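Filed under: Kitchen Tips, Eating In

I love a good steak out, I really do, but after a birthday dinner in April where the two of us managed to spend more on sirloin than I normally spend on a week of shopping, I decided it was time to get properly good at doing it at home. These are the bits and pieces I've picked up since, mostly by getting them wrong first.

Take the meat out of the fridge 30 minutes before you want to cook. Pat it with kitchen paper until the paper stops coming away soggy, then do it again. I used to skip this and wonder why my steaks came out grey! A damp steak steams and that's the end of your lovely crust.

Salt is where everyone argues. My friend Tamsin salts hers the night before and leaves it uncovered on a rack, and it's very good, but it does mean knowing on one evening what you'll fancy on the next (I never do). If you haven't planned ahead, salt it right before it goes in the pan. The in-between times are the worst, when the juices have come up to the surface and haven't gone back in yet.

Get the pan hotter than feels sensible. Mine is an old cast iron thing with a wobbly handle and I give it a good five minutes on the big ring with the extractor going full blast. Oil the steak, don't oil the pan – you'll have a lot less smoke. Then leave it alone for a minute and a half before you go poking at it. I turn mine every minute or so after that, and in goes a lump of butter near the end with a squashed garlic clove and some thyme if the pot on the windowsill is still alive.

Rest it on a warm plate for as long as you cooked it. Tip whatever runs out back into the pan with a splash of stock and scrape up the sticky bits. There's your sauce.

Now, chips. I gave up on deep frying at home years ago, it made the curtains smell. Cut your potatoes thick, boil them in salted water until the edges go fluffy, drain them and let them sit in the colander for ten minutes. Then into a very hot oven in a tin that's already got hot fat in it. Give them plenty of room. Two tins is better than one crowded one.

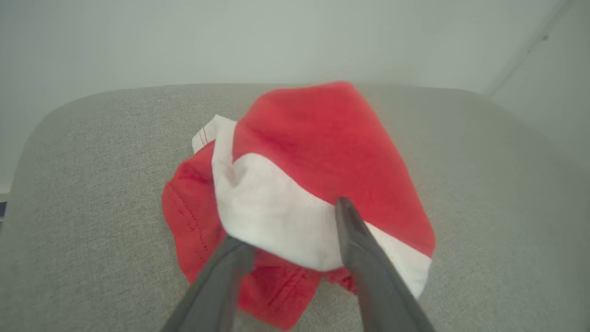

For pudding I keep it dead easy, because by that point I want to be sitting down. A shop-bought meringue smashed up with cream and raspberries does very nicely, and you can whip the cream in the afternoon and keep it covered in the fridge. If it's gone a bit stiff, loosen it with a spoonful of milk.

And put your plates in to warm! The oven's on for the chips anyway, so pop them on the bottom shelf once you've turned it off, while the steak has its rest. Use a tea towel to get them out. I say that every time and I still grab one with my bare hand.

Leftover steak, if there is such a thing in your house, goes in a sandwich the next day with mustard and a few slices of raw onion. Eat it cold – warming it up again makes it chewy.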